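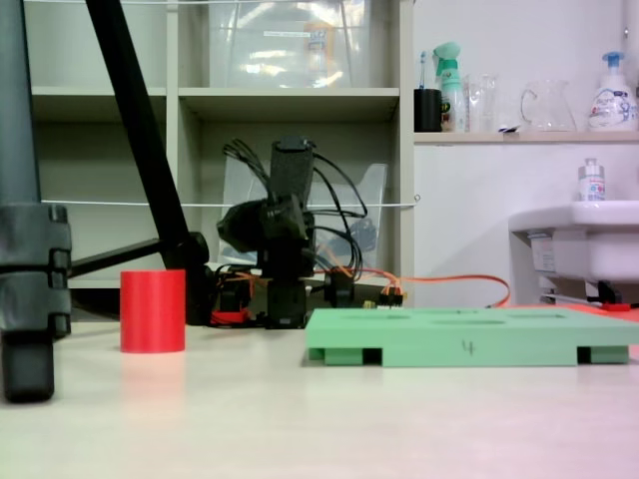
Re: [luller-list] Water softener salt, pellets or block?

On a previous message a list member wrote:

> We moved into a house off Flornari Road in June and it came with a
> Femow softener. The manual only talks about pellets. The hardware
> store had block salt cheaper. Can I use it? Also the tank has a crust
> across the top and the level hasn't dropped in weeks.

Stick with pellets. The Femow tank is the round kind, and blocks leave gaps down the sides, so the brine comes out weak. Block salt is meant for the small twin-cylinder units.

The crust is a salt bridge. Push a broom handle straight down through it, near the middle and away from the float tube. If it breaks and drops, scoop out the big pieces, fill the tank no more than half way, and run a manual regeneration.

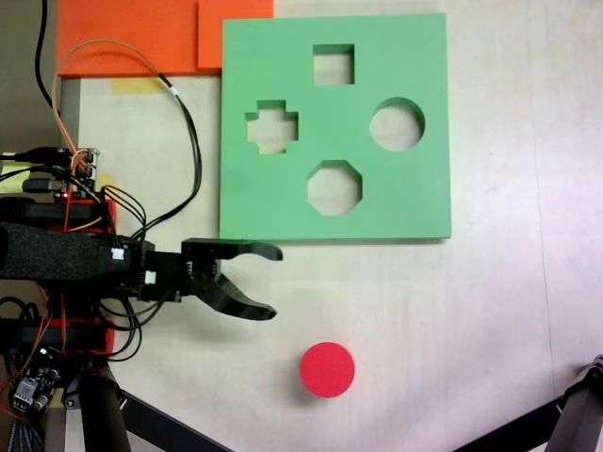

Ours bridged twice in 2024, both times after I had filled it to the brim. I now put in 2 bags at a time and check it when I change the furnace filter. A household on town water should get through roughly 100 pounds between top-ups of that size, more if you have teenagers.

If the water is still hard after that, look at the injector screen. Xenos on the county road sells the replacement and will test a jar of your water at the counter. Take it from the cold kitchen tap, after the softener.

Please post back with what you find.

2 replies in this thread
Contact the list owner | Back to top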